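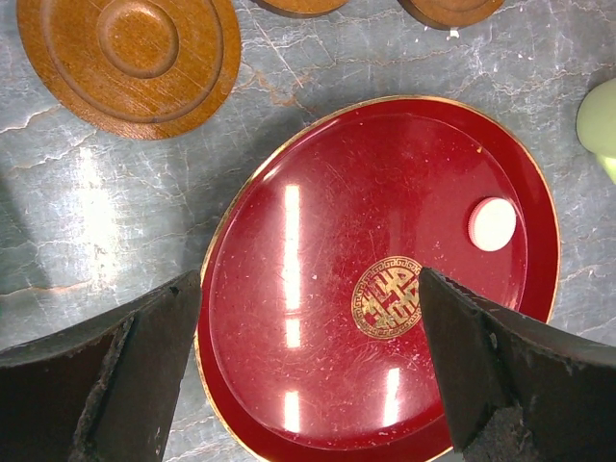 Chapter 4
Setting Down: Trays, Lids and Things That Pour

I came to serving ware sideways. My first job out of college was in the hire room at Kistside, where I spent a whole winter wiping down trays for other people's parties, and I was terribly bored until I started noticing how differently the things behaved. Some trays slid when you breathed on them. Some lids rolled straight off the bench and under the dishwasher (I lost more lids that August than I care to admit). By spring I had favourites, and I've been arguing about trays ever since.

So this chapter is about surfaces, and about what happens when you put one on top of another. You met glazes and finishes in Chapter 3. Now we get to use them!

Start with lacquer. A glossy red tray with a thin line of gold looks wonderful on grey marble, and it will show you every speck of dust and every fine scratch you've ever given it. I used to find that maddening. These days I treat it as information: if I can read the wear on a tray, I know how people have been using it, where the cups go down and where they get dragged. Tilt yours under a lamp before you clean it and have a good look. You'll need the habit for the exercise in 4.3.

Wood is the forgiving neighbour. A turned disc with raised rings hides a knock that lacquer would announce to the whole room, and I nearly always bring a bit of brown wood to the table when everything else is shiny. At Kaltmont, where I taught evening classes later on, we had a cupboard of turned pieces in every colour of honey and toffee, and students fought over them.

Then there's stone underneath it all. Marble is hard, it's noisy and it doesn't give, so whatever you put on it has to do its own cushioning. A ceramic piece stands on its foot, and the foot is the part most of my students never look at. Run a fingertip right around it before the piece goes anywhere near a benchtop. A smooth foot is a pleasure. A gritty one will leave a grey scribble on a polished counter, and I have the counter at home to prove it. 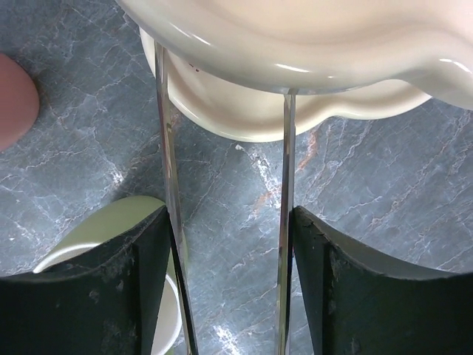 Gemma Kershaw disagrees with me on this, and told me so when she read the draft: she'd put a cloth under every pot, smooth foot or no, and she reckons I only trust bare ceramic on stone because I like the clink. Fair enough, I do like the clink. We'll try it both ways in 4.2, and you can make up your own mind.

Before you read on, find a tray, something with a lid and something that pours. They needn't match. Put them on the hardest surface you've got and leave them there while we talk about weight.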